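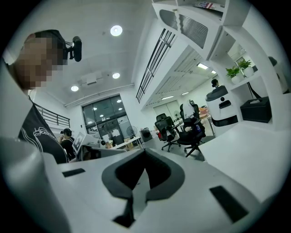

Kandulham asks whether the replacement pads can be ordered this quarter at all, and whether the second pair of grippers should wait until the budget line is settled. Both questions are answered in the entries that follow. The ticket remains open under the title "Hand-held grippers: spares, second pair, and charging," and its category has been changed from Repair to Procurement.

**Opened:** 07/04/2025
**Site:** Hongate, main work room
**Supplier of record:** Flilora
**Priority:** Normal

### Reported problem

Operators report that objects slip during longer sessions with the hand-held grippers. The fault is intermittent. It has been noted mostly with thin, soft items and seldom with rigid ones. The site requested two complete replacement units at a quoted price of $864 for the pair.

### Entry 1 — Initial checks

The request for complete units was placed on hold until the cause could be established. The site was asked to do the following:

1. Wipe the contact surfaces with a dry cloth and repeat the task.
2. Exchange the left and right grippers between hands.
3. Record whether the fault stays with the gripper or with the hand.

The fault stayed with the gripper. Cleaning helped for a short time only. Flilora's support desk reviewed the log and attributed the slipping to worn contact material. No fault was found in the body or the closing mechanism, and complete replacement is therefore not justified on the evidence supplied.

### Entry 2 — Spares

Flilora sells the contact parts as a set. The quoted price is $100 per set, and one set serves one gripper. The site requires two sets now. Spares of this kind may be charged to the consumables line, which does not need separate approval below $700 in a single order.

The answer to the first question is therefore yes. The order may be placed this quarter.

### Entry 3 — Second pair

The site maintains that a second pair is still needed, independent of the slipping fault. Work at Hongate is done with a gripper in each hand, and one gripper out of service stops the whole session.
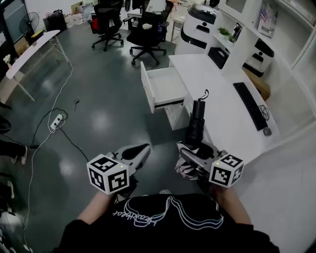 A single spare gripper would cover most interruptions, but Flilora supplies and calibrates these units in matched pairs and will not quote for one alone. The choice is between a full second pair and no spare. Stelmakh, the other supplier consulted, offers a single unit at a lower price. Its mounting differs from that of the present equipment, and the existing calibration procedure would have to be rewritten. That work has not been costed, and the Stelmakh offer cannot be compared fairly until it is.

Recommendation: defer the second pair to the July budget round. The quotation of $864 should be renewed before submission, as the present one carries an expiry date.

### Entry 4 — Charging and storage

The site added a request for a dedicated charging shelf. This has been moved to a separate ticket, as furniture is charged to the facilities line and follows its own schedule.

### Actions

- [x] Cause of slipping identified
- [x] Price for contact sets confirmed in writing
- [ ] Order two contact sets from Flilora (consumables line)
- [ ] Estimate hours for revising the calibration procedure — Hongate to supply
- [ ] Renew quotation for the second pair
- [ ] Repeat the slip check after the new parts are fitted and attach the log

**Status:** Pending site. The ticket will be closed when the repeat check has been attached. The request for the second pair will carry over to a new ticket under the July round, with this one linked for reference.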